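Speaker notes – Small Things, Sorted
Yolotzin Nava, Dramham craft evening, March 18, 2024

Wait for people to sit. Say hi to Fikri at the back – he's lending me the clicker.

Start with the question: who has a drawer full of hair ties? Hands up! Keep mine up too. I tipped my whole drawer out last September and I've loved this subject ever since.

First point is to get everything onto one surface. I use the table, cloth and all, because then you see what you own. Scrunchies with scrunchies, bows with bows, beaded bracelets off to one side so they don't snag the velvet. Go slowly here, people like this bit.
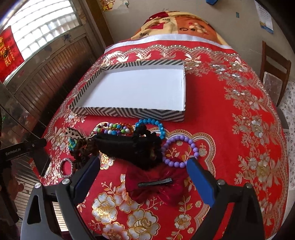 Second point, the lid trick. Any shallow box lid makes a tray, and a white inside is wonderful for beads – the colors just jump out at you. Ask what lids they've got at home. (Last time someone said a board game and we were off for five minutes. Let it run.)

Then favorites. A big velvet scrunchie holds thick hair all day without a dent, and I could talk about satin bows with a clip for the whole hour. Don't! Two minutes.

Stretch test: pull gently, let go, look for bare elastic. Tired beaded bracelets get restrung on fresh cord. Pass the cord around, and the scissors after it.

Break. Tea is by the door. After the break everybody tips out their own bag and we sort together.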